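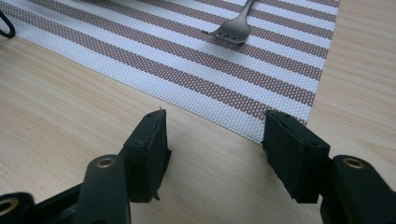
Teaching a Table Setting With a Hand-Held Gripper

Setting a place at a table takes a person a few seconds and no thought at all. Teaching it to a robot arm took me a weekend, most of it spent picking up the same fork. This page covers how I record the demonstrations now, after throwing out the first set.

I'm assuming you already have a working hand-held gripper with a camera on it, and that you can get recordings off it and into whatever you train with. Mine go into Pastari, our in-house sorting tool, but a folder and some discipline will do.

What you need

A hand-held gripper, calibrated
A table you won't need for dinner
A placemat
A fork, and later a knife and spoon
A timer
A notebook, paper

Step 1. Decide what "done" means

Write down the finished state before you touch anything. Mine says: fork on the left side of the mat, tines away from the diner, handle square to the near edge, whole fork on the fabric. Euan MacBrayne read this and asked how square. I said square. He recorded his share of the demonstrations at what I'd call a jaunty angle, and the policy we trained learned to be jaunty about half the time.

So put a number on it, or lay down a reference fork and take a picture to compare against. Everyone who records should look at the same picture.

Step 2. Choose a mat you can stand to look at

Stripes are fine. I like them, in fact, as they make it easy to see during review whether the mat has crept around between takes. A woven mat with small holes has one drawback: tines catch in it. If you drag the fork even slightly while closing the jaws, the mat comes along for the ride and you have recorded a demonstration of moving a placemat.

Don't tape the mat down. I did that for the first batch, and the robot then met an untaped mat and pushed it off the table with great confidence.

Step 3. Check the fingertips

Look at the pads before each session. Rubbed corners and a few stray fibers are normal wear and you can live with them. A pad that shifts when you press it with your thumb is another matter, so fix that first. Close the jaws on a sheet of paper and tug. If the paper slides out on one side, the pads aren't meeting evenly, and a fork handle will twist in your grip just when you've stopped worrying about it.

Use the same style of pad on the robot as on the hand tool. Hnat Hrytsenko once swapped in softer ones on the robot side because they were "nicer," and we spent a day retraining for niceness.

Step 4. Practice without recording

Do 11 dry runs. Nine won't hurt you, but I've found that my own movements settle down by the eleventh and I stop doing the little hesitation before the grab. Hesitations get learned. Our first policy used to stop over the fork, as if it were saying grace.

While you practice, watch the view from the gripper camera on a second screen. You want both fingertips and the thing you're reaching for in sight for most of the approach. If the fork only turns up at the last moment, start farther back or come in at a shallower angle. Keep your other hand, your sleeve and your coffee out of it.

Step 5. Record the pickup

Start with the jaws open over bare table, off the edge of the mat. Hold still for a beat. Then:

a) Move toward the fork at a steady pace, slower than feels natural.
b) Line up across the handle, well back from the tines. Grabbing the head works with a human wrist behind it and almost never without one.
c) Lower until the pads straddle the handle. You want them just above the weave.
d) Close fully. No nibbling.
e) Lift straight up to about the height of a coffee mug before going anywhere sideways.

Turn the gripper to meet the handle, and do it early in the approach. Last-second wrist flicks look clever on playback and come out of the robot as a sort of twitch.

Step 6. Record the placement

Carry the fork to its spot, lower it until it touches, open the jaws, and wait. The waiting matters. People are proud of having let go and immediately yank the tool away, taking the fork with them if a pad is sticky. Count to two, then back off upward.

Stop the recording only when the jaws are clear of the mat.

Step 7. Mess it up and go again

Between takes, move the fork. Turn it around. Put it half off the mat. Rotate the mat itself, so its edges no longer line up with the table or with your sense of decency. Your instinct will be to tidy as you go, and tidy data gives you a robot that can only cope with your kitchen on its best day.

I change the mat angle after every fifth take and the fork after every one. Change the light too, if you can: one session with the blinds open and one with them shut.

For a single fork on a single mat, 35 good takes gave me something that worked while I was standing next to it. At 75 it worked when I wasn't. By 104 the gains had gotten small enough that I added the spoon instead, mainly for my own morale.

Step 8. Throw things out

Review everything the same day. Delete takes where you missed the first grab, unless you want to teach recovery, in which case keep them in a folder of their own and make sure each one ends with the fork where it belongs. Delete anything where the mat slid more than a finger's width. Chiamaka Igwe goes through mine and I go through hers, and we are both much stricter that way.

Common trouble

The fork slips as it leaves the mat. You're gripping too near one end. Move toward the balance point.

The robot closes beside the fork. Check the camera mount before you blame the data. Mine had worked a quarter turn loose.

The robot presses down on the table. You did too, probably. Play back the last inch of your approach and see how hard you were leaning.

It works for the fork and fails for the knife. Knives lie flatter. Record those separately, with the pads a touch lower, and expect a bad afternoon.

Glasses are next. I've bought plastic ones.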